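Zornis opens its two-arm bench at the Goicoechea shared workshop

Monday, May 30, 2022

Zornis, a small group of hobby builders, announces that its two-arm robot bench is now ready for the members of the Goicoechea workshop. The bench was designed and assembled by the members themselves, in the evenings, over 158 working hours.

The bench is called Pretoren. It has two gray arms which reach over a black table from opposite sides, and dark fabric hangs around it on three sides. The parts cost 1704 dollars in total, paid from the members' own contributions.
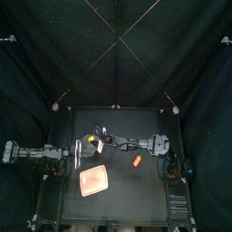 "We wanted a machine that a person can repair with the tools from our own drawer," says Visitación Lorente, who started the project. "The first arm took us the whole winter. The second one was much faster, and I think we made better cables — but this is my opinion and not everybody agrees."

The fabric was the last big addition. In the afternoon the sun comes strongly through the workshop windows, and the group wished to have the same light at every hour. It was sewn by two members on a home machine.

For the first exercises the group chose small and ordinary things. One of them is a twist-on wire connector, orange with a green tip, which must be picked up from the table. A part of this size asks for much patience from the person who programs the movement, and the group has already rewritten this exercise several times.
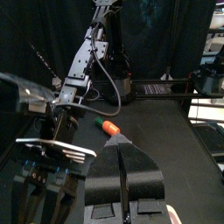
How to take part

Introduction evenings start in June and last 90 minutes. Previous experience with robots is not necessary. Members of the workshop enter free, and other visitors pay 69 dollars for the full course. The drawings and the parts list, prepared with the software Ultine, are available at the workshop desk — please ask for the Pretoren folder.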